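Date: Friday, August 28, 2020
Subject: Re: [niltness-users] Old keys still accepted after rotation

On the Niltness list it was written:
> We changed all SSH keys in January, but Kundon still
> accepts two of the old ones. Is it a bug or our mistake?

I had the same trouble at Arnevov. We have 186 hosts, and on 84 of them the old key was still working. The reason was a second authorized_keys file, which our install script had written years ago.
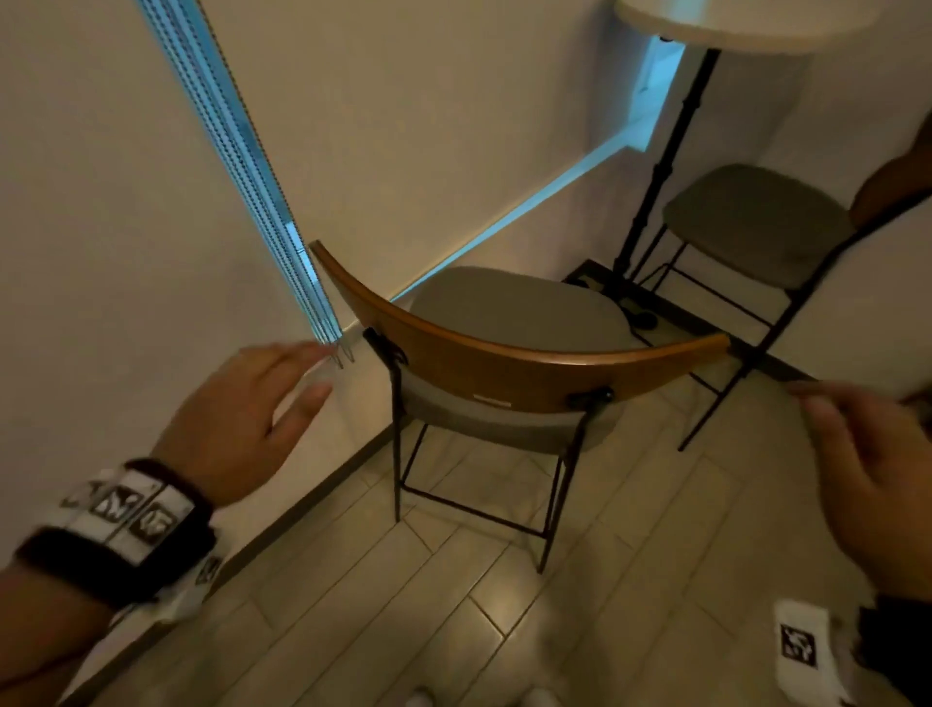 Please look in sshd_config for the line AuthorizedKeysFile. If it names two paths, both are read — the rotation tool cleans only the first. I removed the second path, reloaded sshd and kept one session open, in case I lock myself out.

After this I tested each old key by hand against one host from every group. It is slow work, but I did not want to trust the report only.
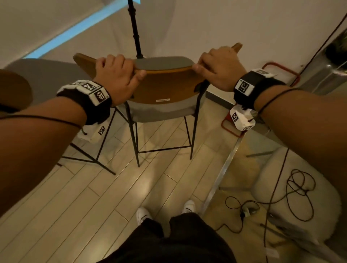 Both hands on the chair back

One question from my side: does somebody use short-lived certificates with Kundon instead of keys? I would like to know which lifetime you have chosen.

Regards,
Adeleke list subscriber, Arnevov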